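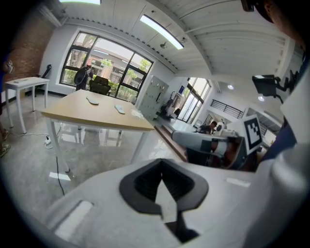

読了時間:2分

クラクウッド語学教室について

クラクウッド語学教室(Clakwood)は、社会人を対象とした少人数制の英語教室です。会話だけを教えるクラスはなく、読むことと書くことを学習の中心に置いています。仕事でメールや報告書を書く必要がある方、辞書を引きながらであれば読めるものの時間がかかりすぎるという方が多く通っています。

授業の進め方

1クラスの定員は6名です。授業は前半と後半に分かれ、前半は課題文の読解、後半は各自が書いてきた文章の添削にあてます。課題文は500語程度の記事や随筆から選び、事前に配布します。予習では知らない単語に印をつけるだけでかまいません。意味を調べるのは授業の中で、前後の文から推測したあとに行います。

作文は毎回提出していただきます。分量は自由ですが、初級クラスでは数行から始める方がほとんどです。講師は赤字で直したものを返却し、翌週に同じ文章をもう一度書き直していただきます。書き直しを面倒に感じる方もいらっしゃいますが、この手順は開校当時から変えていません。

コース

初級、中級、上級のほかに、翻訳を学ぶウォルス講座(Wollus)があります。ウォルス講座は上級修了者が対象で、実用文と文芸文を交互に扱います。入会前に筆記の確認テストを受けていただき、その結果をもとにクラスをご案内します。テストの点数だけで決めることはなく、面談で学習の目的もうかがいます。

図書室

受講生は図書室を自由に利用できます。蔵書は1,000冊で、やさしい読み物から小説、料理や園芸の本までそろえています。貸出は1人2冊まで、期間は次の授業日までです。延長を希望される場合は受付にお申し出ください。書き込みのある本も一部ありますが、読むのに支障のないものはそのまま棚に置いています。

提携校

クラルゲート校(Clalgate)とは教材を共同で作成しています。中級の文法冊子「エヴァンジェリスタ」(Evangelista)は両校の講師が分担して執筆したもので、毎年1月に改訂します。旧版をお持ちの方は、例文の差し替え表を受付でお渡しします。両校の間で転籍する場合、入会金は改めていただきません。

見学と入会

見学は無料で、どのクラスでも1回お受けいただけます。ウォルス講座のみ、見学の前に確認テストが必要です。入会は毎月受け付けていますが、定員に達しているクラスは空きが出るまでお待ちいただきます。欠席された場合の振替は同じ月のうちにお願いしています。

お問い合わせ | © クラクウッド語学教室 | ページの先頭へ戻る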